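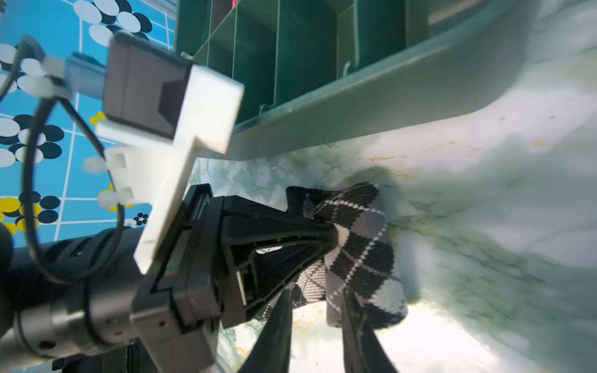 31st December

Dye notebook, madder week. Last entry before the new book, and I'm squeezing it onto the final pages because I can't bear to start a fresh one halfway through a pot.

Opened the big madder pot this morning and it is GORGEOUS. Brick red going toward tomato, and no brown in it at all that I can find, even holding a strand up against the old Vinddale skeins, which always looked a bit like wet clay next to anything else. Same fleece and same scour as last time. The changes were chalk in the water and keeping the heat down, and I changed both at once like an idiot, so I can't say which did it. Beverley guesses the heat. I'd have said chalk a week ago and now I'm wavering.

For the record, pot A:
Wool, dry weight after scouring: 2,295 g across all the skeins
Mordant: alum at 15 percent, no cream of tartar this time, left to cool overnight in the pot
Madder: the ground Tranau root, equal weight to the wool
Chalk: a small spoonful, stirred into a jar of warm water first
Held at 150 F for two hours, never over 160, then left with the lid on till morning

Pot B got the chopped root from Gondport, soaked two nights, and it's slower to give up its color. First hour was nearly all yellow. I got nervous and almost topped it up, then Beverley took the spoon away from me and we had soup instead. By the time we came back the bath had gone a proper deep orange-red and the wool was catching up nicely. Not as strong as A, softer, more coral. I love it! Would knit a whole blanket out of it.

Keep the yellow first rinse from B. I poured off 2,680 ml into the lidded bucket (marked with tape, top shelf) and want to try it on the gray fleece, because a warm yellow over gray could be wonderful or could be pond water, and either way it's free. 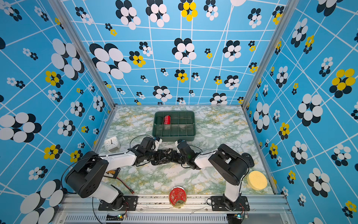
Exhaust baths: A gave a second round that came out salmon, and a third that's more of a blush. I'd stop at three. The fourth last July was just beige with good intentions and used up a whole afternoon of gas.

Streaks. Two skeins in pot A have pale bands where the ties were. They were tied too tight, my fault. Figure-eight ties, loose enough to get a thumb through, five per skein. Writing it large on the inside cover of the new book. The banded ones are still usable and Beverley has already claimed them for heels and toes.

Yardage: measured everything off the swift once it was dry. The sock yarn alone comes to 1,517 yards, which is more than I thought we had. Enough for the argyle class, I think, if people use the salmon as the main color and the strong red for the diamonds. The thin crossing lines want something very light. Undyed would do it, though I'm tempted by the blush from the third bath, and I want to see the two knitted up side by side before deciding.

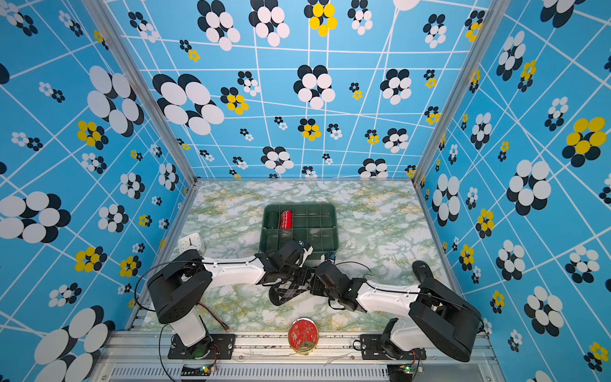
Tested for rubbing with a white rag, damp and dry. Pot A left a faint pink mark on the damp rag, B left nothing. A probably wants another rinse. There was still root dust in those skeins when I shook them out on the porch and my sleeves are orange to the elbow. Put the ground stuff in a muslin bag next time, double layer, tied loosely so the water gets all the way in.

Swatch knitted from A at lunch, small needles, plain stockinette. It blooms so well after a soak. You can't see any felting from the pot, and I was braced for some, given how much I poked at it.

Light test strips are taped in the south window, half covered with card. Six weeks at least. No peeking (I will peek).

The Trajkovski scale is drifting again. It read two grams heavy with nothing on it, then settled, then did it again when I closed the door. Fine for wool, hopeless for alum on small samples. Used the kitchen one for the mordant and it matched the brass weights, so trust the numbers above.
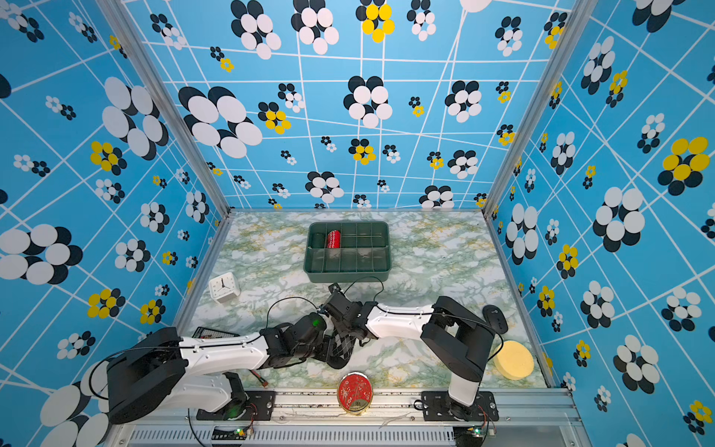 Dark gray argyle sock with lighter lines, with the dark green compartment tray behind.

To do:
Rinse A again, cool water, no soap
Overdye test, yellow rinse on gray, one mini skein only
Ask Gondport if the next root can come chopped finer
Washing soda is nearly gone
Try chalk with no change in heat, then heat with no chalk. Two small jars side by side, same wool, same root. Beverley is going to hold me to it

Pot B is still warm on the back burner as I write. I'm leaving those skeins in until tomorrow.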